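3.2 Self-reported counter space

Claims that clutter on the kitchen counter reduces home cooking rest largely on what people say about their own kitchens. We doubt that this tells us much. Of the 1,674 households that returned the Holanda survey, up to 400 skipped the storage items altogether, and the published model treats them as if they had answered.
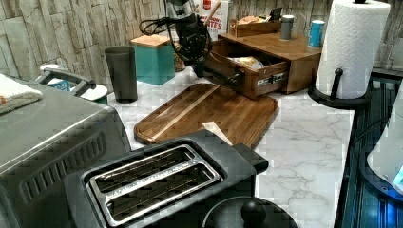

The term "clutter" is also left undefined. A toaster oven in daily use and one that is never switched on score the same, although only the second could fairly be called an obstacle to cooking.
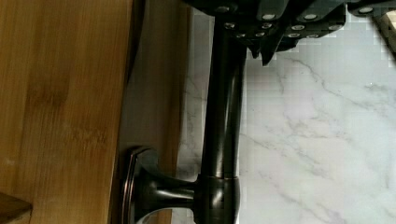
Section author: Ada Marchetti

The Ivberg replication is often cited as settling the matter. It does no such thing. Its two waves used different wording – "free surface" in April, "usable surface" later – and the reported drop falls between them.
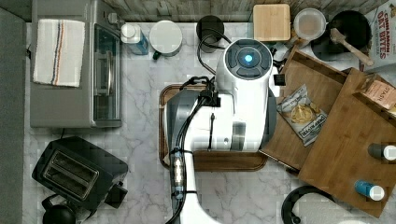
Does a longer counter lead to more cooking?
The evidence reviewed so far cannot say, as counter length rises with income in both samples and neither study adjusts for it.

Korudow households with the longest counters also had the most cupboards, so the effect credited to one may belong to the other. Morutari's diary data would help here, but the diaries stop on Saturday, when many families cook most.

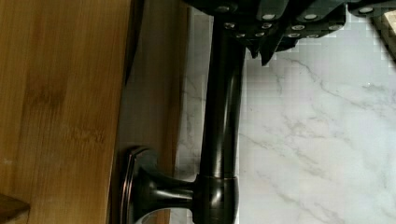 Figure 2. Wood and gray-veined white marble surfaces.

We therefore leave counter length out of the main model and report it separately in Section 4.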